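Plomwood open day, Skavevbridge

The joinery works at Plomwood opens its doors to the public once a year, and I went on Sun 13 December with a notebook and a pair of borrowed ear defenders. The tour covers timber storage, the kiln, the machine shop and the finishing room, in that order.

Stock arrives at the north yard and is stacked on bearers under an open-sided roof. It stays there until March at the earliest. Boards are then moved to the kiln, which is a Barroso unit with a rated load of 300 boards. Macarena Peñalver led our group and gave the drying schedule in detail. The temperature is raised in steps, and a sample board is weighed at each step. Faster schedules have been tried – the result was surface checking and a high reject rate.

The machine shop has a four-sided planer, two spindle moulders and a tenoner. Door linings and floorboards are run in separate weeks to save on tooling changes. Offcuts longer than 400 mm are kept for cabinet rails. 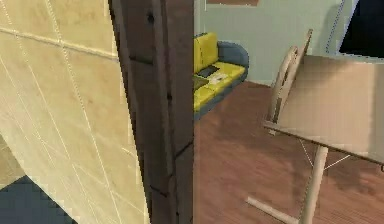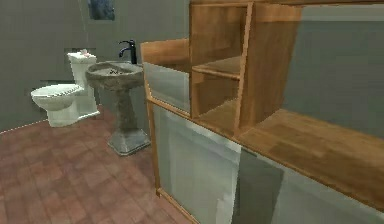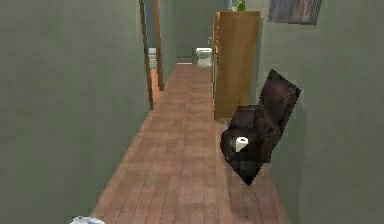 Trinidad Cabello thought the kiln figures given on the tour were too generous, and said that a full load would dry unevenly unless the fans were reversed every few hours. Peñalver agreed that the fans are reversed, and added that the outer stacks are still checked separately before release.

The finishing room was the last stop. Oil is applied by roller and the surplus wiped off by hand. The works has changed to Flokano hardwax for floors, mainly for ease of repair, and keeps lacquer for doors. Drying racks hold 98 door leaves.

Entry is free, but the kiln tour must be booked at the gate. Parking is on the verge by the bridge, and the ground there was soft. Tea was served in the pattern store until four o'clock.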